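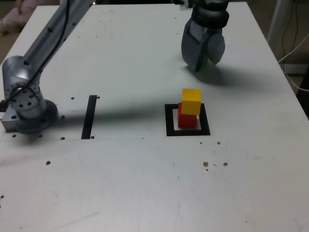 Wooden cubes stacked within a taped square.

Home Browse Topics Random article

Activity leader (holiday playscheme)

An activity leader is a seasonal worker who plans and runs sessions for children at a holiday playscheme. Paid by the day, mostly. In Hever the post is graded below senior leader and above helper.

Duties
Morning sign-in, games, crafts, lunch cover, tidying up. Leaders also keep the accident book and hand over to parents at the gate. Outings need a seperate form — usually done the Tuesday before.

Training
First aid, safeguarding, a half day on games. The Widetti course, written by Ntombi Nkosi, lasts four days and is accepted by most schemes in the area. Rocha runs its own, shorter one.

Numbers
Hever took on 112 leaders last summer, up on the year before. Rocha had 127, but that figure includes helpers so the two can't be compared directly.

Pay and hours
Varies. Long days, short season. Ka-ming Kwan's handbook for new starters advises asking wether breaks are paid before signing anything. Some schemes keep staff on for after-school clubs from September.

Related articles
Playscheme helper
Widetti course
Rocha summer scheme
Zusico (staff rota software)

We use cookies to remember your settings. Accept Manage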